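Home | Getting started | Mounts | Tracking | Downloads | Contact

We use cookies to remember your language and region. Accept | Manage

Truvden Satellite Tracker -- Set-up Guide
Section 4: Aligning the mount and catching your first pass
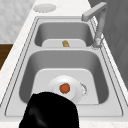

By now the mount should be bolted to its tripod and the Orano hand controller should show a steady green light. What comes next is the really fun part! Once the mount knows where it is and which way is north, it can follow a satellite from one horizon to the other, and the first time it does so is a lovely thing to watch.

4.1 Levelling and location

1. Stand the tripod on firm ground, with the leg marked N pointing roughly north.
2. Adjust the legs until the bubble sits inside the small ring.
3. Press MENU, choose SITE and enter your latitude and longitude. Users near the Okport ground station can pick OKPORT from the list.
4. Check the clock. Passes are timed to the second, so even a small error will leave you pointing at empty sky.

Note: The clock does not change itself for summer time. If you set up in winter, look at it again before June.

4.2 Two-star alignment

1. Choose ALIGN, then TWO STAR.
2. Pick a bright star at least 40 degrees above the horizon. Centre it with the arrow keys and press OK.
3. Pick a second star well away from the first and do the same again.
4. Wait for the double beep. If you hear one long tone, start again from step 1 with a different pair.

CAUTION: Never align on or near the Sun. Fit the front cap before moving the mount in daylight.

4.3 Your first pass

1. Connect to Wi-Fi and choose UPDATE ORBITS. Orbit data more than 24 hours old will still work, but low satellites may drift out of view.
2. Open PASSES and choose one marked BRIGHT.
3. Press FOLLOW. The mount swings round to the rising point and waits there.
4. Keep hands and cables clear -- it moves quickly when a satellite goes nearly overhead!

The controller stores up to 200 satellites. To add your own, see Section 11.

Note: If you have the Lamont wide-field eyepiece, use it for these first tries. You can swap to a stronger one once your alignment is good.

Guide last revised 2022-02-07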